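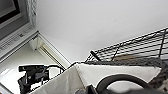
Desk by the window, wire rack next to it, where do the blankets go??
Posted by skenach_2062, July 2023

Small room, one window with a lace curtain, plain white walls. Computer is at the window end, monitor and a light gray keyboard pretty much up against the sill. Then a black wire rack, then a white fabric bin that holds a gray fuzzy blanket and whatever else lands there. It works but it's tight and I keep bumping the rack when I get up.

Things I'd like to sort out:

The blanket won't stay in the bin. Fold it, stuff it, roll it, doesn't matter, it creeps up over the top edge in a day or so. Bigger bin? Or a lid? Or give up and hang it somewhere.

Window track gets filthy. It's the kind with a groove along the sill, and every bit of fuzz from the blanket seems to end up in there. Vacuum nozzle doesn't fit. I've been using a paper towel and a butter knife, not great.

Glare. Lace does nothing in the afternoon. I don't want to lose it, it was my grandmother's, but I can't read the screen after 2.

I rent so no drilling if I can help it. Budget is small. Can't move the desk to the other wall, the only outlet is on this side and I already have one extension cord I trip over. Thanks in advance, sorry for the jumble, typing this on a break.

Severin Ammann

Had nearly the same setup in my last apartment, so going in your order.

Blanket: don't buy a bigger bin. I did, it just filled up, and then it was in the way of the chair. What worked was rolling instead of folding and standing the roll on end. Fold it in thirds the long way first, then roll tight from one short side, and put it in with the loose end facing the wall of the bin so the other stuff holds it shut. You said you tried rolling, but if you laid it flat on top it will just open up again. Fuzzy ones are springy. An old belt or a strip of cloth tied round the middle helps too. Also take out everything that isn't soft. Mine had chargers and a shoe in the bottom, which ate up half the space.

Lids on fabric bins are a waste, they sag by the second week.

Window track: dry first, always. If you wet the fuzz it turns to felt and you'll be picking at it with a toothpick. Use an old toothbrush and drag everything to one end, then get it with the vacuum hose (no nozzle, just the hose, with a drinking straw taped in the end if the groove is really narrow). After that a damp rag over the butter knife, which it sounds like you've already got down. A little dish soap in the water, wipe again with plain water, let it dry before you shut the window. I do mine every other month or so, more in spring.

Glare: keep the lace. Put a tension rod inside the window opening, behind the lace, and hang a plain light-colored panel on it. No drilling, comes off in a minute when you move out. Measure the inside width in two places before you buy the rod, old frames are never square. I got mine too long and had to take it back. You can also turn the monitor so the window is at the side of it and not behind you, even a few inches of turn makes a diference.

The bumping: felt pads on the rack corners. Or swap rack and bin, so the soft thing is the one next to your chair. Costs nothing, try that first.

Peranton1316

what he said about swapping. also shake the blanket outside before it goes back in, thats where your fuzz is coming from. mine gets washed cold, no softener, low heat or it goes all matted. cut the window cleaning in half for me

check if the wire rack is level too. if it rocks when you bump it one of the feet is probably off, folded cardboard under it will do

sasport_1323

I would get rid of the bin completely and use one of those bags you suck the air out of with a vacuum. They go under the bed. Blanket comes out flat as a pancake but it fluffs up again.

No idea on the glare, I just work in the evening — curtains closed, lamp on. Might not suit you.

skenach_2062

Thanks all. Swapping the rack and bin tonight. I use the blanket every evening so the vacuum bag is out, but might do that with the winter comforter. Severin, did your rod leave marks on the paint? Landlord is picky about the window frame

Severin Ammann

Faint ones, came off with a damp sponge. Get the kind with rubber ends and don't crank it too tight.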